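What I changed in our storm kit
2 min read

We were without power for 30 hours in October, and I learned that our emergency box was mostly old batteries. I've redone it since.

Water came first. We keep enough for two people and the dog, stored in the hall closet – the garage gets too hot in summer. I wrote the date on every jug.

The weather radio is a Skulton with a hand crank. It's loud and ugly and I like it. The flashlights now live by the beds.
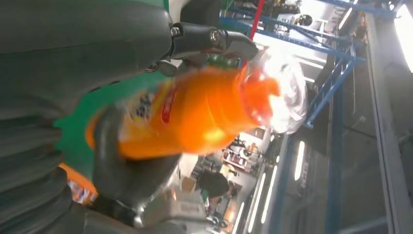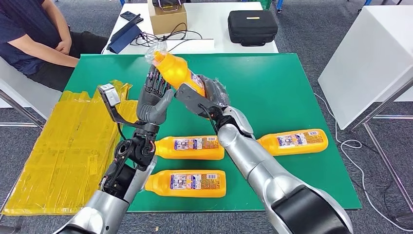

The other change was paper. I printed our insurance policy, the pharmacy number and my sister's address, and put them in a zip bag. My phone was at 2 percent by the second morning, so I don't want to depend on it again.

I still need a better cooler. The old one kept ice for less than a day. If you have one you like, send me a note.

Recent posts
Cleaning the gutters before the rain
Do we need a generator?
A 60-dollar sump pump, one year on

Contact | © Dymphna Ní Mhurchú | Back to top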